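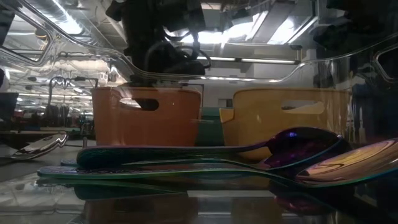
Our project started with a simple question: if the light from a faraway planet changes color, how do you know whether the planet did that or the stuff in between did? Everyone in the course had a favorite answer, and most of the answers were "clouds." We wanted to work with the problem of color that depends on how light meets a surface, where a thin layer can do a lot of work without being a pigment at all. Anybody who owns a set of iridescent spoons knows the trouble. One goes from black-green along the handle to deep purple at the bowl, with a thin teal-blue rim on one side, and if you had to report its color as a single word to somebody a few light-years away, you would have a hard time. A planet is worse, because you get the whole thing squashed into one dot.

Background

When a planet passes in front of its star, a little of the starlight goes through the planet's atmosphere on the way to us. Gases in the atmosphere absorb some wavelengths more than others. Spread the light out into a spectrum and, in principle, you can read off what is there. People who look for life get excited about oxygen and methane turning up together, as the two tend to destroy each other and something has to keep topping them up. On Earth that something is mostly living things, including cows.

In practice the signal is tiny and the star has its own opinions. Starspots change the color of the light. Haze flattens everything. We read a good deal about this in the first two weeks and became, for a short time, very gloomy.

What we built

We did not have a space telescope. We had a closet next to the Buzatu teaching lab, a halogen lamp, a secondhand grating spectrometer and a program called Midus, which one of us wrote over winter break and which crashes if you give it a file name with a space in it. The lamp was the star. The atmosphere was a glass cell of colored water, 3 centimeters across. We called the whole arrangement Kangate, after nothing in particular, and the name stuck before we could think of a better one.

Midus made up an imaginary planet for each run and told the person mixing the water what recipe to use. A different person then had to work out the recipe from the spectrum alone. The dyes stood in for gases. They are much more cooperative than gases, and we want to be upfront about that.

Runs

We recorded 600 spectra over the term. Of these we threw out 195, mostly from the period when the lamp was mounted on a shelf that moved when the door to the hallway closed. We noticed this later than we should have. For a while we had a very promising pattern that repeated every hour on the hour, and one page of the lab notebook uses the word "breakthrough." It was class change.

The remaining spectra were sorted into strong, medium and weak mixtures. In the strong group the guesser got the recipe right nearly every time, but a person with working eyes could have done the same by looking at the cell. In the medium group we still did well. In the weak group, which is the only one that resembles the real problem, the guesser was right in some 53 percent of runs. Each weak run had two possible recipes. The reader may compare this with a coin.

Adding haze

Haze was a few drops of milk. It scattered the light and flattened the dips in the spectrum, as the textbooks promised. It also went bad over a long weekend, and the closet was unpopular after that. With haze in the cell, two quite different mixtures gave curves we could not tell apart even after averaging, and the program picked one of them with great confidence. We have since changed Midus so that it prints "not sure" when the fit is poor. It prints this a lot.

What we would change

The lamp needs a warm-up period of at least twenty minutes, and we gave it five. The guesser should never be in the same room as the dye bottles, since lids left off are a clue. We would also like to model starspots with bits of foil stuck to the lamp housing, which we tried once and which smelled terrible.

In May we will take the equipment to the student fair at Husascombe, where visitors can try being the guesser. We will be using the strong mixtures. The milk is staying home.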